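Grelton公布夹爪对比结果，Brika“开箱即用”说法仍缺证据

2021年12月23日

机器人测试机构Grelton公布了一份桌面夹爪对比简报，对象是Brika的尖头双指夹爪和Gurkovar的平行宽指夹爪。两款产品装在同一型号的机械臂上，腕部各带一个小相机，控制器统一使用Patrício的一套方案。简报的标题写着“Brika在家居物品抓取中领先”，Brika的销售页面当天就引用了这句话，并加上了“开箱即用”四个字。

读完全文再回头看标题，会觉得标题写得有点早。

按照简报给出的数字，每款夹爪做了200次抓取，物品包括碗、杯子和几种厨房小件。Brika比Gurkovar多成功70次。单看差额相当可观，但简报没有把它按物品拆开，也没有说明每种物品各占多少次。如果薄边的碗和杯子在测试里占了大头，尖头手指占便宜是意料之中的事：指尖窄，一侧伸进碗口，一侧贴在外壁，合拢即可。宽指夹爪要做同样的动作，得先找到足够大的空隙。

测试台面是白色的，用得久了，上面有污渍和划痕。Grelton表示没有专门为测试更换台面，理由是实际使用环境也不会干净。这个理由说得过去，可简报后面又把几次识别错误归到“台面干扰”名下，没有计入夹爪的失败。哪些算、哪些不算，由谁来判，文中一个字也没有。对两款夹爪来说，剔除标准哪怕只松一点，差额都可能变。

腕部相机的视角也值得多说两句。浅色台面加上光滑的碗，反光和阴影都会进到画面里，手指本身又占去下方一大块。Brika的手指是深色的，在白底上轮廓分明，控制器容易分辨指尖在哪里；Gurkovar的手指是浅灰色，简报承认“个别情况下指尖边界不清”。这样一来，比的到底是夹爪的机械结构，还是手指的颜色和相机的搭配，就不好说了。给Gurkovar的手指换个深色套再测，花不了多少工夫，Grelton没有做。
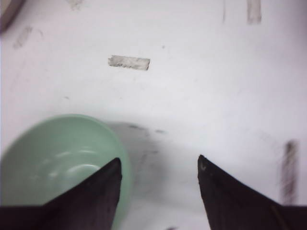 控制器由谁调的

Patrício的控制方案最初是配合尖头手指开发的，这一点写在简报附录里，正文没有提。附录称，测试前对两款夹爪都进行了“同等程度的适配”，适配期为2周。

同等的时间未必等于同等的适配。一款夹爪本来就在控制器的默认参数附近，2周可以拿来细调；另一款要从指宽、行程、合拢力度一项项改起，2周可能刚够跑通。附录里有一张参数表，Brika那一栏大多保留默认值，Gurkovar那一栏几乎全改过，其中合拢速度还留了备注“待进一步确认”。带着一个待确认的参数进入正式测试，再把结果写进标题，做法很难让人放心。

Gurkovar方面在给本站的书面回复中说，公司十一月收到过测试邀请，但没有收到最终的参数表，“如果事先看到，我们会要求修改”。Grelton则回复称，参数表是按流程发出的，没有收到异议。双方都没有提供往来记录，本站无法判断哪一方说得准确。

延迟是另一个含糊的地方。简报写道，从腕部相机取图到手指开始动作，延迟超过300毫秒，两款夹爪“基本一致”。这里没有分布图，也没有最差情况。对着一只静止的碗，慢一点无妨。杯子被手指碰到、开始滑动的时候，延迟的长短就决定了能不能补救。Brika的宣传里有“实时纠偏”的说法，以简报披露的内容来看，撑不起“实时”两个字。

力控方面，简报同样写得简略。Brika的手指带有一定柔性，官方资料称可以“自动贴合”物体表面。尖头加柔性，对薄壁杯碗有利，对重一点的东西就未必。测试物品里没有装了水的杯子，也没有盛了食物的碗，全部是空的。空塑料杯很轻，指尖只要夹住杯沿就能提起来，提起来之后是否歪斜，简报不计分。评分规则只有一条：物品离开台面并保持片刻即算成功。至于“片刻”多长，没有定义。

这条规则还带来一个副作用。抓取位置偏得很厉害、杯身已经明显倾斜的情况，按规则照样记为成功。真正在厨房里用，这种抓法下一步就要洒。Grelton称，姿态评分“计划放入后续版本”，没有给出时间。

半透明的塑料杯也给相机添了麻烦。手指伸到杯壁后面，隔着塑料仍能看见一团深色，控制器得判断那是指尖、阴影还是别的东西。简报把这类情形叫作“遮挡混淆”，列在难点一节，却没有给出单独的成功率。对打算买来抓杯子的用户，这恰恰是最该看的一行。
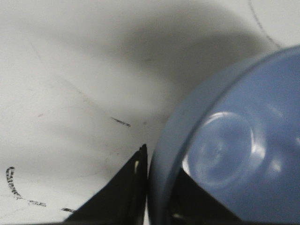 现有的Gurkovar用户需要因为这份简报换夹爪吗？

就目前公开的内容，没有足够理由更换。简报没有分物品的成绩，也没有耐久数据，换装之后控制参数还要重新调，花费不小。手头任务以杯碗为主的用户可以先借一套试用，拿自己的物品和自己的控制器测过再定。

耐久确实是整份简报里最大的空白。尖头手指的接触面集中在前端，磨损也会集中在前端。Brika的资料只说指套“可快速更换”，没有写多久要换、换一副多少钱，换完之后相机标定是否要重做也没有说。Gurkovar的宽指接触面大，理论上磨得慢一些，不过该公司同样没有拿出长期数据，这一点上两家谁也不比谁强。

从碗到按键，跨度不小

Brika这次宣传的重点还有“家电操作”。简报的最后一节确实提到了烤面包机：手指要靠近机身，找到正面的拨杆并向下压。该节篇幅很短，没有成功次数，只写了“观察到良好的接近能力”。

接近和操作是两回事。把指尖送到拨杆附近，主要靠相机和机械臂；把拨杆压到底并且卡住，需要沿一条直线持续用力，尖头手指在这里能不能吃住劲，要看指尖的横向刚度。柔性手指抓杯子时的优点，到了压拨杆时可能就成了缺点，一受力就往旁边偏。简报没有给出横向受力的测试，Brika官网上也查不到。

再说相机。腕部相机在近处看得清楚，离家电远一点，按键旁的小字就很难辨认。要靠文字区分功能，单凭一个腕部相机恐怕不够，通常要再配一个固定机位，或者预先把按键位置写进程序。后一种做法很常见，只是预先写死位置以后，就不太适合再叫“自主操作”。简报没有交代用的是哪一种。
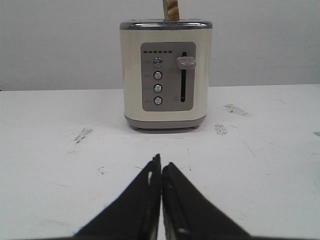
本站就此询问Grelton，得到的答复是家电一节属于“探索性内容，不参与排名”。既然不参与排名，它出现在标题为“领先”的简报里就容易让人误会，Brika的销售页面也正是这样用的，把烤面包机和抓取成绩放在了同一段。截至发稿，该段文字仍在页面上。

Brika在回复中表示，“开箱即用”指的是机械接口和供电无需改装，不包括控制器调试。这个解释把范围缩得很窄。普通买家看到这四个字，想到的多半是装上就能抓，不会想到还有一套控制方案要另外购买和适配。Patrício的控制方案单独授权，价格不公开，Brika的报价单里没有这一项。

测试的资金来源也不够清楚。简报末尾写明硬件由两家厂商提供，却没有说明场地、人工和控制器授权由谁承担。Grelton称测试“独立进行”，对于是否收取过参测费用，答复是“不便透露商业细节”。收费测试在这个行业并不少见，收了费也能测得公正，但读者有权知道。

公平地说，这份简报也有可取的地方。两款夹爪用同一型号的机械臂、同类相机和同一套控制方案，比各家自己拍视频要强得多。测试台没有为了好看而重新布置，物品也是普通家里会有的。Brika在杯碗上占优，大概率是真的，差额那么大，全部用参数偏差来解释也勉强。问题在于这个优势有多大，能不能延伸到别的物品，现有材料都回答不了。

几家做系统集成的公司在行业论坛上提了类似的意见，其中一条建议得到的附议较多：把每一次抓取的原始录像和控制日志放出来，让外人重新判分。Grelton回应说录像“正在整理”，会优先提供给参测厂商，是否向公众开放还没有决定。另一条建议是由两家厂商各自调好参数再交付测试，Gurkovar表示愿意参加，Brika没有表态。

Patrício没有回答关于默认参数的提问，只说下一版控制方案会加入宽指夹爪的预设。新版发布后，Grelton准备用同样的物品重测一轮，日期待定。Brika和Gurkovar的现行售价在此期间均未调整。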